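Trollent Guest Rooms - Frequently Asked Questions

What time can I check in?
Check-in is from 3 pm. If you arrive before, you can leave your bags at the desk and go for a walk. For arrival after 10 pm, please write to us one day before and Lilibeth Agbayani will send you the door code.

How much is the deposit?
The deposit is $200. We return it to the same card within six working days after you leave.

Can I wash my clothes during my stay?
Yes. The washing machine is on the ground floor, next to the bicycle room. Please do not start a new load after 9 pm - the room above it is also a guest room. 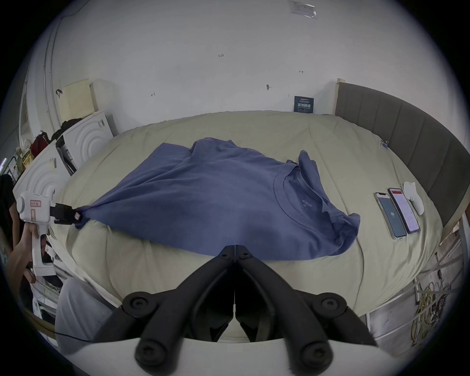
A blue AIRism T-shirt on the bed.

Do you change the sheets and towels?
For stays longer than one week we change them every Monday. If you want it more often, there is a small fee.

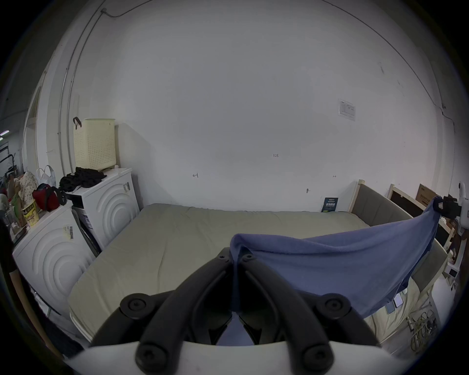 Extra towels are free, you only have to ask at the desk before 6 pm. We kindly ask you not to take them to the lake.

I forgot something in my room. What can I do?
Write to Tharun Iyengar with your room number and the dates of your stay. We keep forgotten things until the end of the next January. Postage is paid by the guest. 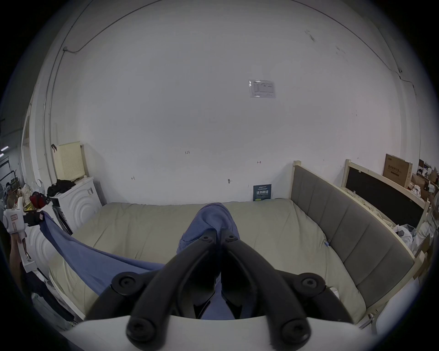 Blue cloth, held at a fold.

Is there parking?
We have six places behind the house and they cannot be reserved. When they are full, the public garage is 331 yards from our door, on the same side of the street.

Can I bring my dog?
One small dog is welcome in the rooms of the ground floor. Cats, we are sorry, no.

How do I cancel?
Cancellation is free until seven days before arrival. After this we keep the price of the first night.

Last updated: October 14, 2019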